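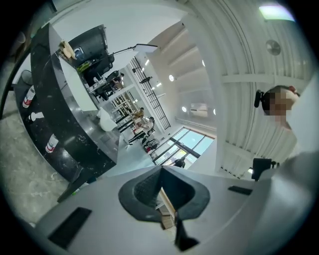
Equipment Plan and Budget for a Hand-Held Gripper Data Kit
Project report, second semester
Kausar Ansari
Flellgate robotics track

1. What the project was

The track wants to teach a pick-and-place unit next year using demonstrations people record by hand. For that it needs hand-held grippers with a camera on each, and later one arm to run the trained policy on. My job was not to build the thing. My job was to work out what to buy, in what order, and what it costs per usable recording. Cap was 2000 dollars for the hand-held side. The arm is a separate line and I only plan for it here, section 7.

Started in December with a spreadsheet that had four rows. It now has a lot more.

2. Starting requirements

From the first meeting, copied out of my notes:

- two complete hand-held kits, identical, so two people can record at once
- wide-angle camera, fixed mount, same position on both
- fingers that can be swapped without taking the body apart
- nothing that needs a wall outlet during recording
- everything fits in one carry case per kit
- spare parts for one semester

Later added: has to work in ordinary rooms with people in them. Offices, counters, desks, window light. This one changed the budget more than any other line, see section 5.

3. Options compared

I looked at three ways to get the grippers.

Option A, buy complete. Ulta sells an assembled hand-held gripper with the camera mount built in. Nice finish, short lead time. One unit eats more than half the cap so two is out. Also their fingers only fit their body, and the fingers are the part that wears.

Option B, print everything. Cheapest on paper. Filament is nearly nothing. But the print hours on the shared machines are not nothing, and the slide rail inside the handle has to be straight or the fingers bind. My first rail had to be redone twice. If I count lab hours this option is not cheap at all, it just moves the cost somewhere the spreadsheet doesn't look.

Option C, mixed. Print the housing, buy the rail, the soft fingers and the finger mounts. Pirzada does the soft parts in small batches and will sell singles, so we can try before ordering a set.

I recomend option C. Reasons are mostly spares. When a finger tears you want to replace one finger.

4. Budget

Hand-held side, two kits, in dollars:

Cameras, memory cards, mounts: 1000
Rails, finger mounts, soft fingers: 360
Filament, screws, pads, tape: 80
Everything else (batteries, chargers, cases, spares, shipping): what remains under the 2000 cap

The "everything else" line is the weak one and I know it. Shipping quotes kept moving. Tavau quoted one price for the cases and a different one a week later for the same cases — I used the higher number.

Cameras are half the money. I tried to get that down. Cheaper cameras exist but the ones I tested either had a narrow lens or changed exposure settings every time they restarted. For this use the settings have to stay put. If the two kits record differently you have bought two datasets and neither is big enough.

What is not in the table:

- computer for processing (using the lab one)
- storage drive, lab already has one but it is filling up
- people's time
- the arm

5. Planning for real rooms

This section exists because of the later requirement. A bench with a gray backdrop is easy to plan for. An open office is not. The room I have in mind has a glossy black counter on one side with desks past it, people working at the far end, and a big window with daylight coming straight in. From the handle of the gripper looking up and across you also get ceiling lights. So bright glass and dark shiny stone in the same view.

Things that follow for the shopping list:

Exposure. Need manual or lockable exposure. Automatic exposure near a window goes dark when you swing toward the glass, then comes back too slow. Lockable was a must-have after this, and it is the main reason the camera line didn't shrink.

Lens. Wide is required, but wide means you record the room as well as the object. In a shared office you record coworkers. So budget time for face blurring before anything is stored for long. The software is free, the hours are not. I put the checking hours in the schedule instead of the budget, my supervisor might disagree with that.

Housing color. Went back and forth. Light gray matte for the body. Matte matters more than the color, a shiny housing throws highlights back up into the lens. The finger mounts are black so they stand out from the body, and flat black pads set level with the gray don't catch on sleeves.

Surfaces. Polished stone gives reflections of the hand and the fingers. No purchase fixes this. A cheap cloth mat helps if you are allowed to put one down, but then you are training on a mat. I left mats out.

Cables. None. Battery only. There is always a cord along a floor somewhere already and I don't want to add one.

6. Schedule for buying

Don't order it all at once. That was my first plan and it was wrong.

Stage 1. One camera, one rail, a single pair of soft fingers, filament. Build one kit. Record in two diferent rooms, one with a window. Check the recordings all the way through processing before spending anything more.

Stage 2. If tracking holds up, buy the second set of everything, same model, same supplier, and ask for the same batch of fingers if Pirzada can do it. Stiffness varies a bit between batches. Not much, but you feel it in the handle.

Stage 3. Spares and cases. Last on purpose. You don't know what breaks until something breaks, and case foam has to be cut to the final shape. I would have bought the wrong foam in stage 1.

Lead times to watch: rails are the slow part. Cameras come fast. Pirzada asks for payment before they pour the fingers and the school purchasing form takes its own time, so start the form during stage 1 even if the order is stage 2.

One more thing on purchasing. The form wants one supplier per request. Option C has several suppliers. That is several forms. Ulta would have been one form. I don't think this should decide it but it did cost me a good chunk of the term.

7. The arm

Not bought, only planned. What I'd want the next student to know:

The fingers on the arm should be the same fingers as on the hand-held kit. Same mount too, so ask for the mount drawing before picking an arm. A fair number of the small ones have a flange that needs an adapter, and the adapter moves the camera away from where it sat when you recorded. Small shift but then you have to fix it in software.

Check payload with the gripper and camera already hanging on it. The number in the brochure is for a bare flange. Weigh the finished kit first, then shop.

Reach: measure the table you'll really use.

Leasing came up. For one semester a lease looks good, for two it is close, after that buying wins. This assumes nothing breaks. Tavau leases, with a service fee that I couldn't get them to put in writing, so treat my comparison as rough.

Also needs: a stand or a table it can be bolted to, an emergency stop within reach, a marked area on the floor. Put these in the arm's budget from the start. In the draft from the last group they were missing, and they add up.

8. Cost per usable recording

The number my supervisor asked for and the one I trust least. Method: hardware cost of the kits, divided by recordings that survive processing. Not recordings made. Some get thrown out for lost tracking, some because the fingers leave the view, some because whoever held it set it down and forgot to stop.

I don't have a full semester of data, so there's no final figure in this report. What I can say is which things move it. Survival rate moves it more than hardware price does. A camera that costs a third more but loses tracking less often pays for itself fairly early on. Finger wear hardly moves it. Time spent training new people to hold the thing properly moves it a lot, and costs no money, so I'd do that before buying a third kit.

9. Problems and things I'd change

- Should have weighed the first build early. It's heavier than planned and wrists get tired before the battery does.
- Bought the wrong screws. Length was right, head was wrong. Small money, lost a week.
- Two chargers on the list, should be one with more slots.
- Labels. Put a label on each card and each body from day one. I mixed up two cards and spent an evening sorting them.
- My spreadsheet had shipping as a percent of price. Small heavy things don't work like that. Use quotes.
- Ask for educational pricing before the quote, not after. After, they have to redo it and some won't.

10. Recommendation

Go with option C, buy in three stages, stay under the cap. Hold the arm until the fingers and mount are settled. If the cap gets cut, drop the second kit and keep the better camera — one kit with good recordings is more use than two with bad ones. If the cap goes up, put it into spare fingers and a second storage drive, then look at a third kit.

Open items for whoever picks this up: written lease terms from Tavau, batch question with Pirzada, weight of the final build, and the storage drive. The spreadsheet is in the track folder, second tab is the current one, ignore the first.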